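Folding on the bed vs. folding on a table

Home & Laundry > Folding, Ironing, Storage
59 replies, page 1

linenlark
Original poster

OK I need to gush for a minute. I moved into a new place in July and there's no laundry room, so everything gets folded on the bed now, and I LOVE it. So much space! I used to fold on top of the dryer in a spot barely bigger than a cookie sheet, and every shirt came out crooked. Now I strip off the blanket, leave just the fitted sheet, and I've got a huge soft work surface at a decent height. A full load took me 11 minutes on Monday, and that includes matching socks.

Anybody else a bed folder? And does anybody have a good method for big floppy things? My shirts look great but anything wide still ends up as a lump.

mudroom_mo

Table folder for life, sorry! A mattress gives under your hands so you can't press a crease flat. I have the Lockwood drop-leaf and it's the best laundry thing I ever bought. Folds down to nothing when I'm done.

linenlark

I don't have the floor space for a table, even a drop-leaf. I do get what you mean about the give, but I pull the sheet tight first and that helps a lot.

pegbagpat

Bed folder too! The thing that changed it for me was working in the middle of the mattress with one piece at a time. I used to dump the whole basket and then fight for room. Now the pile stays on the floor and only the piece I'm folding goes up on the bed.

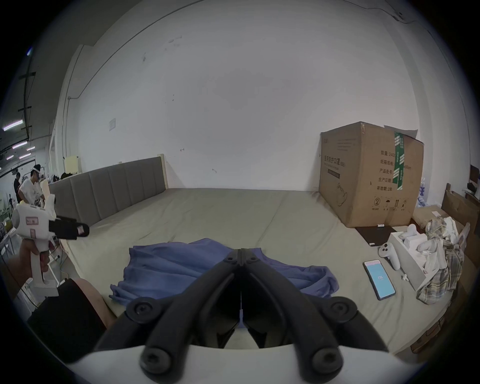
Blue one up next.

See how it's all bunched and doubled over on the right? I start by opening that side back out, then smooth from the center toward the edges with flat hands, and only then do I bring the sides in. Thirds for wide stuff, always. Halves make it slide around in the drawer.

linenlark

Ooh, thirds! I've been doing halves this whole time. Also I really like that headboard. Is it the Gresell?

pegbagpat

Gistia, in the gray. The panels are padded so it's lovely to lean on with a book. Vacuum it with the brush end every couple of weeks, it does collect lint.

mudroom_mo

That sheet has wrinkles in it though, and one long crease. I rest my case -- you're folding on a wrinkled surface.

pegbagpat

Ha, it does! Doesn't bother the clothes any. I iron maybe 3 things a year and I'm at peace with it.

tumble_dry_low

I'm on Mo's side for dress shirts and on everyone else's for the rest. Towels, pajamas, sweatshirts, all on the bed. Anything with a collar goes on the ironing board (I have an old Ulteo, squeaks like crazy, still great).

Pat, are you still unpacking? I spy a carton.

pegbagpat

Yep, the big one in the corner is winter stuff. Sweaters are getting the thirds treatment too and then going on the closet shelf.

linenlark

Just tried thirds on my giant beach cover-up and it's a neat little rectangle!! Going to redo the whole bottom drawer tonight.

mudroom_mo

Fine, thirds I agree with. On a table.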